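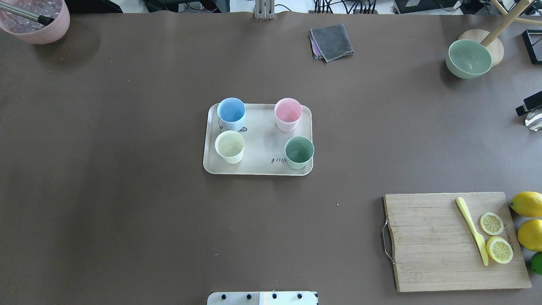 Can a Robot Make Lemonade? Let's Not Believe It Too Fast

You may have seen a video where a robot arm pours a drink, and it looks easy. But a video can be made on the tenth try, or the fiftieth. When somebody says a robot hand is "the best," a good scientist asks: best at what?

Think about setting up drinks. There are four plastic cups on a tray, a bucket of ice, lemon slices on a cutting board and a folded towel. You could handle all of it without thinking. For a robot, each thing is a different puzzle.

Two fingers or a cup that sucks?

The hand of a robot is called a gripper. Orsolya Orbán and Marlies Ruchti test grippers, and in September they tried two. The Trukov has two stiff fingers that pinch. The Foretti has a soft suction cup, a bit like the end of a plunger.

The box for the Foretti said it could pick up "anything." Hmm. Try sucking up an ice cube with a drinking straw. Now try a towel. Air leaks through the cloth, and the grip gets weak.

Pinching has trouble too. Squeeze a plastic cup too hard and it bends. Squeeze a lemon slice too hard and you get juice on the robot.

What is a fair test?

Suppose the Trukov gets big whole lemons and the Foretti gets thin, slippery slices. Is that fair? Of course not! Both grippers need the same objects, in the same spots, with the same number of tries.

Marlies gave each gripper 65 tries at lifting a cup. The Trukov did it 47 times. Does that make it a good gripper? It makes it okay at lifting those cups from that tray. We still know nothing about how it would do with a cup full of lemonade, or with your favorite mug.

Try it yourself

Pick up a plastic cup, a towel and a lemon using only kitchen tongs. Do each one ten times and write down every drop. Yes, even the drops you think shouldn't count. Those are the ones people like to leave out.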